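Larkavus Guest House Handbook
Section 7: Clearing the Table and Using the Table Bin
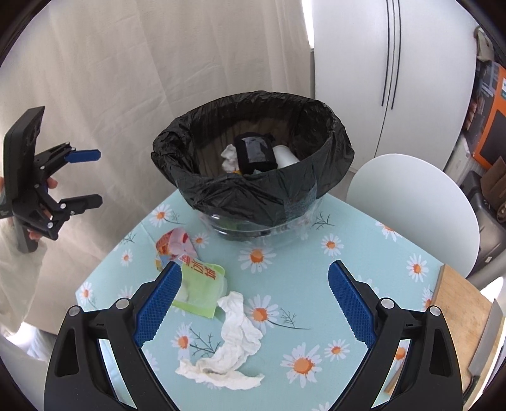

Fig. 7-1. Table bin with liner folded over the rim. Wrappers and tissue still to be cleared.

This section covers the small round bin used on the dining tables, how to line it, and how to clear a table after snacks or drinks. It applies to every room with a table bin. For the large kitchen bin, see Section 8.

7.1 What you need

Black bin liners, small size (reorder no. 3077, 30 to a roll)
One damp cloth and one dry cloth
Spare tablecloth, if the one on the table is stained

Liners are kept in the hall cupboard on the shelf marked Dolluvine. Do not use the clear Clilix food bags in their place. They are too short to fold over the rim and they slide down once anything heavy goes in.

7.2 Lining the bin

1. Take out the old liner, if there is one, and check the bottom of the bin for drips. Wipe if needed.
2. Open a new liner all the way and push the bottom of it down with your fist.
3. Fold the top of the liner outward over the rim, all the way around. The edge does not need to be even.
4. Run a hand around the inside of the liner to let out trapped air.
5. Stand the bin at the far end of the table, away from plates.

Note: The lower part of the bin is transparent, so you can see how far down the liner has gone. If there is a large gap under it, pull the liner up at one side and push it down again.

CAUTION: Do not put hot ashes, matches or candle ends in the table bin.

7.3 Clearing the table

1. Remove cups, plates and anything that belongs to a guest. If you are not sure whether something is trash, leave it on the side table.
2. Pick up the larger wrappers first. Flatten or fold them before dropping them in.
3. Check flat packets for leftover sauce, powder or crumbs. Hold them upright and carry them to the bin one at a time.
4. Gather used tissue last. A long piece should be bunched up from one end to the other so that it does not drag across the cloth.
5. Empty any cup over the sink before it goes in the bin. Liquid in the liner is the most common cause of leaks.
6. Look along the folded edge of the liner. Small scraps collect in the fold and fall out when the bag is lifted.

Note: Printed tablecloths, including the aqua one with daisies, hide crumbs and small bits of paper. Run the dry cloth over the whole table even if it looks clean.

7.4 Cleaning the tablecloth

Wipe spills with the damp cloth, working from the outside of the spill toward the middle. Dry the spot before putting anything back on it. If a mark does not come out after 2 tries, change the tablecloth and put the used one in the laundry bag with a note saying what was spilled.

CAUTION: Do not use bleach or scouring powder on any printed tablecloth.

7.5 Changing the liner

Change the liner when the waste reaches the rim, or at the end of the evening, whichever comes first. Food waste must not stay in the room overnight.

1. Move the bin to the floor.
2. Unfold the liner from the rim and gather the edges above the waste.
3. Twist, tie, and lift straight up. Keep one hand on the bin.
4. Take the bag to the outside container behind the Bozsik gate.
5. Reline the bin as in 7.2 and put it back on the table.

If the bag sticks, loosen it at the top to let air in and lift again. Pulling hard will split the liner.

7.6 Missing or damaged bins

Report a cracked bin to Andor Szénási at extension 166. Tape is not an acceptable repair. Replacement bins come in one size and use the same liners.

Continue to Section 8: Kitchen Waste and Recycling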